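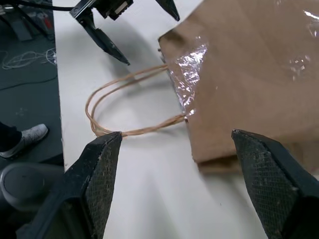
3. Rules for Shared Work Areas

Our group (Marisol Nina, Kevin Zapata) wrote these rules for the Jarnent bench after the July trials. Marwan Sayegh reviewed them.

3.1 Only one arm closes on a handle at a time. The second arm waits open until the first has a grip.

3.2 People keep their feet behind the table edge while the arms are powered. Cables on the floor go along the wall.

3.3 Finger pads are wiped before each set and replaced after 1,000 grasps. Our current pair was at 493 when we wrote this section.

3.4 Any stop is logged with the time and the name of the operator.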